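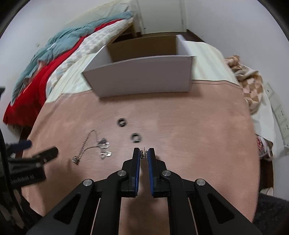

Fig. 1. Bijoux fantaisie à trier : deux petits anneaux, une chaîne sombre et fine, des ornements brillants, et une toute petite pièce à deux tons avec sa tige.

Atelier Bijou et petit métal, séance 2 : trier avant de réparer
Polycopié mis à jour le 3 novembre 2021

On attaque enfin la partie que je préfère ! Avant de sortir la moindre pince, on étale, on regarde, on range par familles. Le lot de travail de cette année, que nous appelons le lot Sketen, compte 774 pièces, et il y a de vraies petites merveilles dedans.

Les familles
Anneaux : bagues, créoles, anneaux de jonction. On ne les mélange pas, même s'ils se ressemblent de loin.
Chaînes : à poser à plat, en boucle large, jamais en tas. Une chaîne fine se noue toute seule dans une boîte (vous verrez, c'est rageant).
Tiges et clous : tout ce qui se pique. Cherchez la tige d'abord, elle se tord vite.
Pendants et strass : à manipuler par la monture.

Regarder la couleur du métal
Revenez à la fig. 1 et à la petite pièce : deux côtés perlés argent foncé, réunis par une partie centrale dorée. J'adore ce genre de contraste ! Sur votre fiche, notez les deux teintes séparément. « Doré » décrit une couleur, « or » un métal, et à l'œil on ne tranche pas. Même prudence avec « argenté ».

La fiche
Numéro, famille, teinte(s), état de la tige ou du fermoir, manques éventuels. La fiche modèle porte le numéro 2119 ; recopiez sa mise en page, elle est très lisible. Les pièces dépareillées vont dans le plateau Gronico, avec leur étiquette.

Pour la prochaine fois
Apportez une loupe, un chiffon doux et deux ou trois bijoux à vous, même cassés. Surtout cassés !

Commentaires

mirabelle_k
Merci pour le polycopié ! Pour les chaînes très fines, je les enroule sur un carton, ça marche aussi ?

Atelier
Oui, très bien, sans serrer.

Tomette
Je n'avais jamais noté deux teintes sur une même fiche. Je reprends tout mon tiroir.

À lire aussi
Séance 1 : le vocabulaire du bijou
Séance 3 : redresser une tige
Les fermoirs Saludo, planches de juin
Catalogue Brovadik : plus de 2379 apprêts classés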